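Stand: 5. April 2019 – Rohfassung Kap. 4, Korrekturen bitte an S. Hidayat

# Kapitel 4: Textilien im Haushalt – Fasern, Flächen, Pflege

## 4.0 Worum es geht

Textilien begleiten uns den ganzen Tag. Kleidung, Bettwäsche, Handtücher, Vorhänge. Trotzdem wissen viele Lernende zu Beginn der Ausbildung wenig darüber, woraus ein Stück besteht und was es aushält. Kapitel 3 hat die Fasern einzeln behandelt (Baumwolle, Wolle, Viskose, Polyester, Elastan). Jetzt geht es um das fertige Stück: wie aus der Faser eine Fläche wird, was man an der Oberfläche erkennt, und wie man richtig wäscht, trocknet, faltet und lagert.

Voraussetzung für dieses Kapitel: Pflegesymbole (3.6) und Grundbegriffe der Bindungslehre (2.4). Wer unsicher ist, bitte vorher nachlesen. Vor allem die Symbole.

**Lernziele**

- Gewebe, Maschenware und Florware unterscheiden und je ein Beispiel aus dem eigenen Haushalt nennen
- den Strich einer Florware mit der Hand prüfen
- ein Pflegeetikett lesen und daraus ein Waschprogramm ableiten
- Hosen, Oberteile und Bettwäsche so zusammenlegen, dass sie sich gut lagern lassen
- Fehler bei der Pflege benennen (Verfilzen, Einlaufen, Pilling, Florschäden)

## 4.1 Fallbeispiel: der Haushalt Siregar

Familie Siregar, Mietwohnung in Seltamlow, zwei Erwachsene, ein Schulkind. Die Familie hat für dieses Buch ein Wäschetagebuch geführt, im Juni, den ganzen Monat. Ergebnis: 53 Waschladungen in 30 Tagen, davon ein großer Teil nur halb voll. Stromkosten, Wasser, Waschmittel – alles höher als nötig. Dazu zwei verdorbene Pullover und ein Plüschlaken, das nach dem Trockner nicht mehr weich war.

Das Tagebuch zeigt typische Muster. Sortiert wurde nach Farbe, nie nach Material. Etiketten hat man bei neuen Sachen herausgeschnitten, »weil die kratzen«. Das Programm war fast immer dasselbe. Und die saubere Wäsche blieb oft liegen, bis sie jemand brauchte – also knitterig, und ein Teil davon ging wieder in die Maschine, weil keiner mehr wusste, ob sie schon gewaschen war.
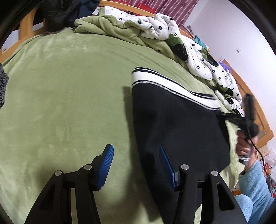 Auf das Tagebuch kommen wir in 4.5 und 4.8 zurück. Bitte schon jetzt überlegen: Welche der Ladungen hätte man zusammenlegen können? Welche Angaben fehlen, um das zu entscheiden? (Tabelle im Anhang, dort mit Gewicht und Programm.)

## 4.2 Von der Faser zur Fläche

Drei Gruppen reichen für den Anfang.

**Gewebe.** Zwei Fadensysteme, Kette und Schuss, kreuzen sich rechtwinklig. Formstabil, wenig dehnbar, knittert je nach Faser stark. Beispiele: Hemdenstoff, Jeans, Leinentuch, Bettwäsche aus Renforcé.

**Maschenware.** Fäden bilden Schlaufen, die ineinander hängen. Dehnbar, anschmiegsam, knittert weniger. Dafür Laufmaschen möglich und sie verzieht sich, wenn man sie nass aufhängt. Beispiele: T-Shirt, Jogginghose, Socken, Strickpullover.

**Florware.** Auf einem Grund – gewebt oder gewirkt – stehen zusätzliche Fasern oder Schlingen. Bei Frottier bleiben die Schlingen geschlossen, bei Samt sind sie geschnitten. Plüsch hat einen höheren Flor als Samt. Florware wärmt gut, weil zwischen den Fasern Luft steht. Sie braucht aber auch länger zum Trocknen und nimmt Fussel an.

### Merksatz

Erst die Fläche bestimmen, dann die Faser, dann das Etikett lesen. Die Reihenfolge hilft, weil man die Fläche schon mit Auge und Hand erkennt.

## 4.3 Der Strich

Florware hat meist eine Richtung, den Strich. Streicht man mit dem Strich, liegt der Flor glatt an und die Fläche wirkt heller. Gegen den Strich stellen sich die Fasern auf, die Fläche wirkt dunkler und satter. Daher die Flecken auf einem Plüschlaken, über das jemand mit der Hand gefahren ist: kein Schmutz, kein Farbfehler, nur verschobener Flor.

Prüfung in der Praxis: flache Hand, leichter Druck, erst längs, dann quer. Wo es am wenigsten bremst, läuft der Strich. Beim Zuschneiden müssen alle Teile in dieselbe Richtung liegen, sonst sieht man am fertigen Stück jede Naht als Farbsprung. Im Haushalt ist es weniger wichtig, aber beim Bürsten immer mit dem Strich.

Was Florware nicht mag: Bügeleisen direkt auf den Flor. Zu heißer Trockner, besonders bei Polyester. Weichspüler in großen Mengen, bei Frottier sinkt dann die Saugfähigkeit. Und langes Liegen unter schweren Stapeln, das gibt Druckstellen, die man nur mit Dampf wieder herausbekommt und manchmal garnicht.

## 4.4 Bund, Saum, Kordel

Bei Hosen entscheidet der Bund mit über die Pflege. Ein fester Bund mit Einlage darf gebügelt werden, ein Gummizugbund besser nicht: Elastan und Gummi altern durch Hitze, der Bund leiert aus. Kordeln vor dem Waschen zubinden, sonst ziehen sie sich in den Tunnel oder wickeln sich um andere Teile. Helle Kordel an dunkler Hose – beim ersten Mal getrennt waschen, die Kordel nimmt sonst Farbe an.

Zusammenlegen, Kurzfassung (ausführlich 4.9):

1. Hose auf eine ebene Fläche legen, Taschen leeren, Kordel nach innen oder lose obenauf.
2. Längs falten, Bein auf Bein. Falte von der Mitte nach außen glattstreichen, Säume sollen übereinander liegen. 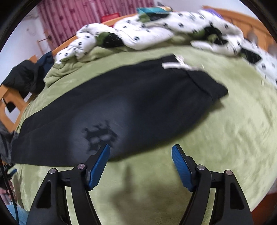

3. Von den Säumen zum Bund hin einmal halbieren, bei schmalen Fächern noch ein drittes mal falten.
4. Mit der Faltkante nach vorn ins Fach. So greift man ein Teil heraus, ohne das der Stapel kippt.

**Aufgaben zu 4.1 bis 4.4**

a) Suchen Sie zu Hause je ein Gewebe, eine Maschenware und eine Florware. Etikett abschreiben.

b) Bestimmen Sie bei der Florware den Strich und markieren Sie ihn mit einem Stück Kreppband.

c) Legen Sie drei Hosen nach der Kurzfassung zusammen, eine davon mit Gummizugbund. Wo gab es Schwierigkeiten? Stichworte genügen.

Weiter mit 4.5, Sortieren nach Material.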